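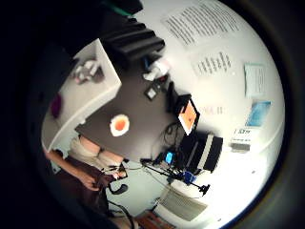
Fisheye view of a tabletop from a hand-held gripper used with the Wirnovari method.

Wirnovari is a method for teaching robot arms from demonstrations made with a hand-held gripper. It was developed at the Camex lab in Vavosdale. A person does a chore with the gripper while its wide-angle camera records, and a policy learns from the video alone, with no robot needed in the room! The first study used 259 demonstrations of cup placing. In 61 test runs on a real arm, the policy succeeded in all but 6, a remarkable result for such a small set.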